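Vurna Guest House Automation Project
Progress report to the Jokolik Fund
Oct 5, 2022
Prepared by Tibor Orbán

September was our best month so far! The simulation work moved from empty rooms to furnished bedrooms, and the arm now practices on the thing our room attendants asked for first: belongings left on the bed. Staff at Gethin told us that shifting guests' bags before changing the linen is the part of the job that hurts their backs, and we took them at their word.

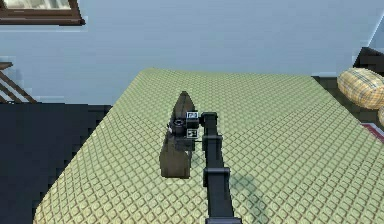 We have logged 3,000 simulated attempts across 60 room layouts. Soft bags are still harder than boxes, and quilted covers gave us some odd contact behavior that Vastham is helping us tune.

On the people side, 168 staff hours went into workshops (all paid, as agreed). Attendants will choose which tasks go to the arm and which stay with them, and two of them have already asked to train as operators. They do worry about their hours being cut. Management has promised in writing to keep shifts as they are through the pilot, and we'd like the fund to hold them to it.

Next up: pillows, then the first hardware trial at Gethin. The operator training budget is still unspent and we ask to carry it over.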